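Boring Money Is Having Its Moment, And I Love It
Saturday, January 6, 2018

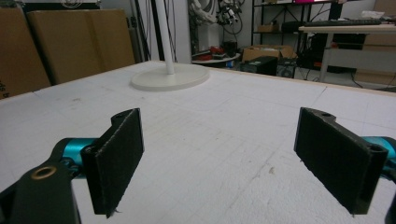 I have spent most of my adult life reading about interest rates for fun, so you may want to take my excitement with a pinch of salt. But I think the most interesting thing a small saver can do this year is build a plain ladder of bonds and fixed-term deposits, and I want to make the case for it while everyone else is talking about digital coins.

A ladder is wonderfully simple. You split your money into equal parts and lend each part out for a different length of time, one year, two years, three and so on. When the shortest one comes back, you lend it out again at the far end. Then you do the same with the next one, and the next. You need no view on what the central bank will do in the spring, and you can carry on doing it for decades with one afternoon of paperwork a year!

My own ladder has nine rungs. I started it with £200 on each, when I was renting a room above a dry cleaner's and had no business calling myself an investor. The first rung to mature paid me an amount of interest that would have bought a decent sandwich. I was thrilled. I rang my friend Zerrin Bozkurt, who works in pensions and has heard a great many dull phone calls, and she asked whether I planned to spend it. I did not. It went straight back in with the rest, and over the years I have topped up every rung to £600.

The usual objection is that rates are too low to bother. Arne Kramer put this to me very forcefully over lunch in August, and he has a point. With inflation where it is, a short deposit loses a little buying power every year, and I won't pretend otherwise. Shares have done far better since the crisis. If you had put everything into a world tracker and gone to sleep, you would be well ahead of me, and good luck to you.

But think about what happens if rates rise from here, which the Bank of England has at last begun to allow. Someone who has locked everything into one long bond has to sit and watch its price fall. With a ladder, a slice of your money comes free each year and goes back to work at the new, better rate. You are almost glad of the rise (I certainly am, I check the tables over breakfast). And if rates fall again, your older rungs are still paying what they promised when you bought them. It does mean you never get the very best result. I can live with that quite happily.

Arne's second objection was that it is all too much trouble, and there I think he is simply wrong. He pays £199 a year for a newsletter which tells him when to get in and out of the market, and he reads every word of it, twice, with a pencil. My ladder takes less time than one issue. I keep it on a single sheet of paper inside the kitchen cupboard door, with the name of the bank, the date and the rate, and I cross things out as they mature.

A few practical things, if I have tempted you. Keep your easy-access cash separate, because a fixed term really does mean fixed and some banks won't let you out early at any price. Check that each bank is covered by the deposit protection scheme, and remember that two brands can share one licence. Write the maturity dates somewhere you will see them. Banks are very fond of rolling your money into something feeble if you forget to tell them what you want, and I lost most of a year's interest on my fourth rung that way.

Start with three rungs if nine sounds like a lot. Mine has one maturing next month, and I have already got my eye on where it's going.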